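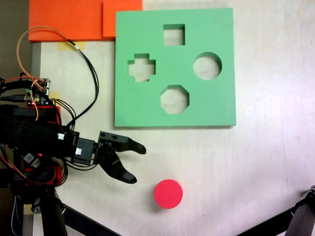
Heat and child health is the subject of this unit, and we begin with why age matters so much. A child's body does not handle a hot day the way an adult's does, and many of the tools used to plan for heat were built with adults in mind. Think of a green foam board with a square, a cross, a circle and an octagon cut through it: a block made for the circle will not go through the cross, however good the block is. A warning threshold set for working adults has the same problem when it is applied to a six-month-old. Keep that in mind as you read the Kirnthorpe material later in the handout.

## Unit 4: Heat, age and exposure

Revised 8 August 2026. Replaces the April version. The section on schools is new and the old section on pollen has moved to Unit 6.

### 4.1 Why infants and young children are at higher risk

Four points to know:

- **Surface area.** Small children have more skin relative to their body mass than adults do. When the air is hotter than the skin, they take on heat faster.
- **Sweating.** Children produce less sweat per gland than adults. They lose less heat by evaporation.
- **Fluids.** A small body holds a small volume of water, so a loss that would be minor in an adult can matter in a toddler. Vomiting or diarrhea on a hot day makes this worse.
- **Dependence.** An infant can't move to the shade, take off a blanket or ask for a drink. Exposure depends on what the caregiver does and on what the caregiver can afford.

The first three are physiology. The fourth is social, and students tend to leave it out of their answers. It is often the one a local health department can do the most about.

Older children have a different pattern. They can move and speak for themselves, but they exercise outdoors, often at set times chosen by someone else. Teenagers in organized sport are a group of their own and are covered in Unit 5.

### 4.2 Measuring exposure

Air temperature alone is a poor guide. You should be able to explain each of these terms in a sentence or two:

1. Dry bulb temperature
2. Relative humidity
3. Heat index
4. Wet bulb globe temperature (WBGT)
5. Overnight minimum

The overnight minimum is the one people forget. A house that doesn't cool at night starts the next day warm, and the effect builds over several days. In the third or fourth day of a hot spell, a moderate afternoon can do more harm than a hotter afternoon did on day one.

There is also the question of where the measurement is taken. Weather stations are usually sited on open grass, away from buildings. Children are in apartments, cars, buses and classrooms. A top-floor bedroom under a dark roof can be several degrees warmer than the nearest station reports, and it may stay that way until early morning.

### 4.3 Case: the Kirnthorpe household survey

We use this case throughout the unit. Kirnthorpe is a mid-sized city with older housing in the center and newer estates on the edge. The survey, led by Junhao Guo, placed indoor temperature loggers in 200 homes with at least one child under five. Each logger took a reading every 15 minutes for the whole summer.

The main points:

- Bedrooms were warmer than living rooms overnight, mostly on upper floors.
- Homes with a working air conditioner were not always cooler. Many families ran it for a short time in the evening and then turned it off to save money.
- Families on the city's heat alert list got their messages by text, and the messages were in English only.
- The alert threshold was based on the airport station. On several nights no alert was in force while bedrooms stayed hot until dawn.

The survey did not collect health outcomes. It cannot tell you that any child became ill because of a hot bedroom. What it shows is exposure, and you should use that word when you write about it. In past years students have lost marks for writing that the survey "proved" harm.
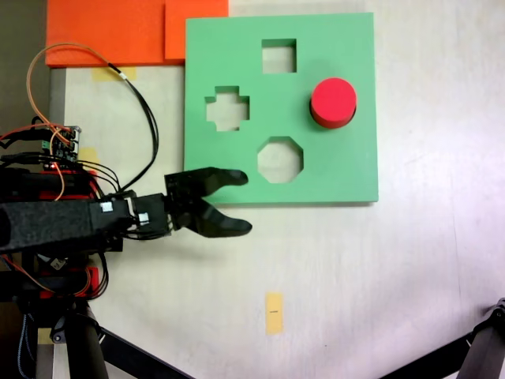 *Figure 4.1. Red cylinder standing on the green board, with the square, cross and octagonal holes open.*

### 4.4 Linking exposure to outcomes

To connect exposure to illness we need a second source of data. The usual choices are:

| Source | Strength | Weakness |
|---|---|---|
| Emergency department visits | Dated, easy to count | Misses children cared for at home |
| Ambulance calls | Very timely | Cause often coded loosely |
| Primary care records | Covers mild illness | Slow to obtain, uneven coding |
| Caregiver diaries | Captures symptoms at home | People stop filling them in |

The Skiltberg study used emergency visits. It drew on 4,000 records for children under ten over several summers and compared hot days with cooler days in the same month. This is a case-crossover design. Each child serves as his or her own control, so fixed factors such as sex, birth weight and neighborhood drop out of the comparison.

What does not drop out is anything that changes from day to day. Air pollution is the main one. Ozone rises on hot, still, sunny days, so part of what looks like a heat effect on asthma visits may be an ozone effect. Adjusting for ozone is not always right either, as heat helps to produce it. Draw the diagram before you decide. We will do this on the board in the second hour.

### 4.5 Schools and child care

Most school buildings in the two case cities were designed to hold heat in winter. Common problems are large west-facing windows, sealed frames and asphalt play areas.

Measures, listed from cheap to costly:

- Move outdoor play to the morning
- Water breaks on a timetable, with refills allowed in class
- External shades or awnings on west windows
- Night ventilation, where security allows it
- Trees and grass in place of asphalt
- Mechanical cooling

Internal blinds are popular and do less than people expect - the heat is already inside the glass by the time the blind stops it. Trees work well but need ten years or more, so a plan that depends only on trees does nothing for the children now enrolled.

Sellutar, the second case city, tried shades at one group of schools and timetable changes at another. The two groups were not matched and the shaded schools were newer. Read the report with that in mind and note which of its claims survive.

### 4.6 Reading

Required:

- Qiu report, chapters 2 and 3. Skip the appendix on costs unless you are taking the policy option.
- Kirnthorpe survey summary, with the logger protocol.

Optional:

- Skiltberg methods paper. Hard going in the middle, but the first few pages are clear.

### 4.7 Before the next class

Write a one-page memo to the Kirnthorpe health department. Recommend one change to the heat alert system that would help families with infants. State which finding supports it, what you would measure to see if it worked, and one group the change might miss. The memo is marked out of 100 and counts toward the coursework grade.

Bring a printed copy. Bring your copy of the survey summary too, as we will need the floor-by-floor table for the group exercise.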